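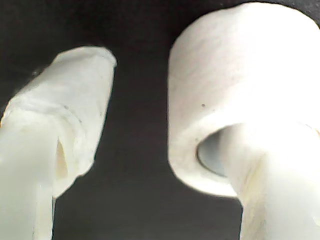
Good Practice for Soft Grippers: When Is a Finger Worn Out?

2020-08-26

Most written rules for robot cells deal with fences, speeds and emergency stops. They say very little about fingertips. In our shop at Stendus the fingers are the parts that touch every product, and until July we had no agreed rule for when one should be cleaned and when it should be thrown away.

The old habit was to wait for a dropped item. An operator would then look at the fingers, find a mark or a crease, and decide on the spot. Two shifts could reach opposite decisions about the same finger. The maintenance log from the Jarkex cell shows this clearly, with one pair of fingers marked "fit for use" and "replace" on consecutive pages.

The rule now in force is as follows.

Fingers are inspected every 3000 picks, with the arm stopped and the air supply locked off. The inspection is done by hand and by eye, under the bench lamp. Gray smudges are wiped away with a damp cloth and noted. Yellowing is noted but is no ground for replacement by itself. Creases are compared with the reference card. Any opening in the surface is reported to the shift lead, who checks it against the drawing, as some of our finger types have a slit by design and some do not.

Solvents are not to be used. The Bouzid fingers we tried last year turned sticky after one cleaning with the general purpose spray, and the whole set was lost.

Rolls need a separate paragraph. A roll may be gripped from the outside, or with one finger through the core and one against the outer face. The second method holds well at low force, but it puts the load on one finger more than the other. For this reason the two fingers of a pair are logged separately, each with its own number. Finger 227 and its partner went in on the same morning, and only 227 has since been changed.

Grip force for paper goods stays at setting 7 unless the product sheet says otherwise. Changes to that setting must be signed. I would ask colleagues on the late shift to read this line twice – the Cedodance order was run at a higher setting for most of an afternoon, and 1347 rolls had to be checked again for dents.

The reference card is still in its first version. The crease photographs on it were taken under yellow light and will be replaced before the card goes to the second cell. Until then, please use the copy that hangs beside the lamp.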